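Unit 6: Seams and seam strength

6.1 Terms
A seam joins two or more plies. A stitch line is one row of stitching. Stitch density is given in stitches per 100 mm.

6.2 Grab test
Cut strips across the seam, 100 mm wide. Condition for 20 hours. Clamp with the seam midway between the jaws and load until failure. Record the type of failure: thread, fabric or slippage. Slippage is read at the set load — do not wait for rupture.

6.3 Double-stitched seams
Two parallel rows share the load. Denim is the usual case. 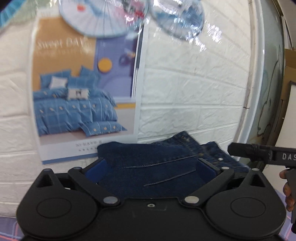 Photo: Grolside Textile Lab

Worked values, Gamley sample: maximum load 1062 N, failure in fabric. The seam is stronger than the cloth, so report the result as a lower limit.

Reading for Sunday: Bodby course pack, section on thread size.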